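CPU swap in a Dell tower, socket lever question

ferdale_34
Replacing the processor in an old Dell desktop. Case is on its side, panel off, cooler removed. Memory and power supply stay in. Does the lever need to be fully up before the chip goes in?

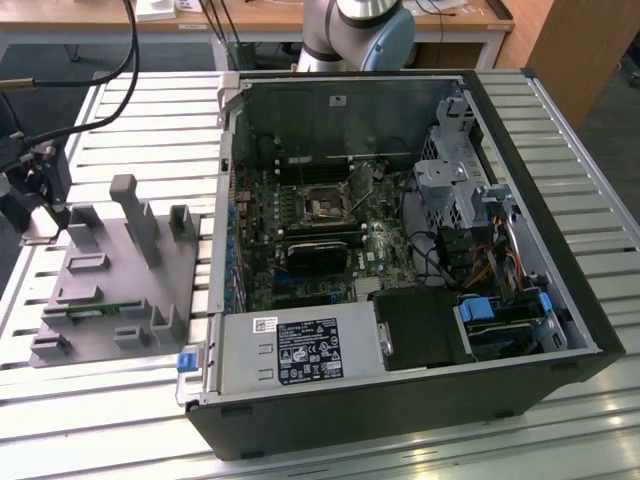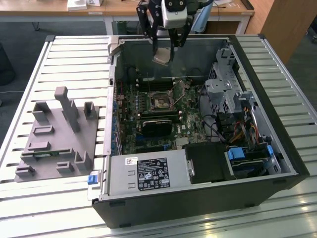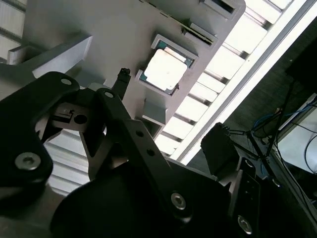
The last one is a chip in the gray holder.

RE: Lever position

prakash_raju
Fully up, load plate open. Match the corner mark and notches, lower it straight, no pressure. If it sits tilted, lift and reseat.

Udar
I'd pull the memory first. More clearance.

prakash_raju
Unnecessary. The slots don't overlap the socket. Unplug the power cord and ground yourself.

Udar
Still disagree. I bent pins on a board in February reaching past a module.

Gasus553
Check the BIOS version before any of this. An unsupported chip won't post, however well it's seated.

ferdale_34
BIOS is current. Leaving the memory in. Which paste amount?

Gasus553
One pea-sized dot, center of the heat spreader.

20 replies | 3000 views | 0 shares
Contact us | Back to top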